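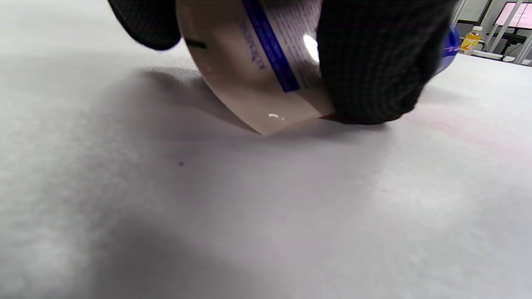 Tub on its rim at the bench, two gloved hands, blue stripe toward the camera.

From: Stuart Tindall
To: cell-care list
Subject: Re: [cell-care] Station 2 drops the tub when it tips

Stuart Pilkington wrote:
> Station 2 is doing it again. It picks the tub up fine, carries
> it fine, and then the moment it has to lean it over on the
> bottom edge the fingers creep up the wall and it lets go.
> I've turned the grip force up twice. Now it dents the wall
> and then lets go. Is this the pads, the force, or me?
> Also the Brurkska manual says to "re-seat the compliant
> element" and I would like to know which one that is.

Stuart,

It's the pads, and then it's the force, and I'm leaving the third question open until I've seen your log.

Go and look at the picture again before you touch anything. The rim is down on the bench and the bench is carrying part of the load. The right hand has its lower knuckles on the surface right next to the rim, so it's steadying the thing more than lifting it. Your cell is trying to hold the whole tub in the air and rotate it there, on two worn pads, against a shiny wall. I couldn't do that either.

What I did on Station 4, in order:

1. Force back to where it was in October. If you didn't write it down, it's in the Clevia backup, in the folder with the unhelpful name.

2. Pads off. The "compliant element" is the gray insert behind the pad. The manual calls it three different things depending on the chapter. If it stays squashed when you press it with a thumb and let go, bin it. Mine looked like chewed gum.

3. New inserts, new pads, and wipe the metal before they go on. Two screws each side. They are not the same length. The long ones go at the fingertip end, and if you mix them up the short ones will hold just long enough for you to get home.

4. Teach the tip again with the rim touching. Bring the tub down until the edge meets the surface, then rotate about that edge and let the wrist follow. The old program rotates about the middle of the tub, a point with nothing under it.

5. Check the cover on your bench. Ours has a soft matte top and the rim stays put on it. If yours has gone slick, the tub will skate and you'll blame the pads I just made you buy.

After that I ran 23 tips on Tuesday and lost none of them. Before the change I was losing one every few minutes and pretending to be on the phone.

On the denting: cream tubs forgive a lot, but once the wall has a crease in it the pads find the crease every time. Take the dented ones out of rotation. I know Paiva wants them used up. Paiva can come and catch them.

Last thing, the label. Ours are glossy, and with the light high on the right you get a white flare on the print. If your vision check fails only when the tub is leaning, turn the light before you spend an afternoon retraining anything. I spent the afternoon.

Spare inserts come from Titon in bags of 4. Order two bags. The first one goes missing.

Send me the log when you have it, and the screws, if you find any on the floor.

Stuart (the other one)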